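Zerkside Home Tuning Kit: Owner's Guide
Section 4. Setting Base and Side Bevels

Read this before you touch a file. Most skis that come out of the box feeling "hooky" or "dead" get blamed on the model. We'd check the edges first, and we'd check them even if the shop tag says they were done.

What you need

The Makowska edge guide, the 14 inch bar, a black marker, two vises, and a fine file. The Lokalex polishing stone is optional. Some skiers swear by it. We could not feel much difference on soft snow, and we sell the thing.

4.1 Checking what you have

1. Clamp the ski base up. Pull the brake arms back with the strap.

2. Lay the bar across the base with a light behind it. If light shows in the middle, the base is concave and a bevel reading will be off. Have it ground flat before going on.

3. Color the base edge with marker from tip to tail.

4. Set the guide to 1 degree and make one light pass with the stone. If the ink comes off evenly, leave the base edge alone. You can't put metal back.

Note: Printed factory bevels are a target. We have seen left and right skis from the same pair that did not match.

4.2 Side edge

5. Turn the ski on its side, base facing away from you.

6. Trim the sidewall if the file rides on plastic. A file that skates along without biting usually means this step was skipped.

7. Set the guide to 2 degrees. Go to 3 only if you ski hard snow most days. The claim that 3 makes any ski "carve like a race ski" is one we'd take with some salt.

8. Pull the file tip to tail in overlapping strokes, with light pressure. Stop when the ink is gone.

CAUTION: Fresh edges cut. Wear gloves, and keep your free hand off the edge while the file is moving.

9. Wipe the edge and the bench clean of filings. Grit left under the guide scratches bases.

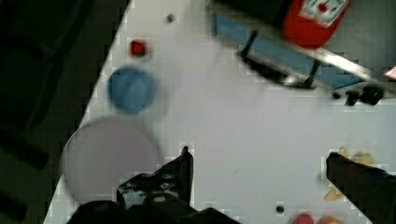 4.3 Detuning tips and tails

10. Don't, at first. Ski the pair for a day. If the tip grabs at the start of a turn, soften the first 2 inches with a gummy stone and try again.

4.4 Replacement parts

Guide rollers wear flat and should be checked every January. Order part 709 from Cidelmont. Their catalog rates a roller for 3,000 passes, a figure we haven't been able to confirm. Replace it when it stops turning freely.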